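Anwara Barua has spent 15 years collecting the history of Kumarasinghe, a rubber village turned ferry stop turned suburb. "People assume it was named after a king," she says. "He ran the pump house." 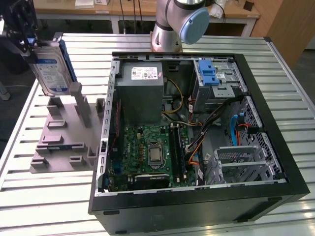 Her archive holds 671 recordings, most of them about drainage. The oldest sat for years on a machine in her hallway. She compares them to a hard disk drive beside an opened desktop tower – "all that memory, and you still need someone to ask it a question."

The ferry closed one July. Up to 1000 people came to wave it off, Barua says, "which was more than ever rode it."
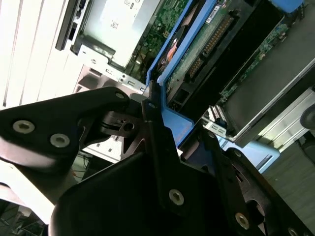

The jetty sign survived, and she has it in her kitchen.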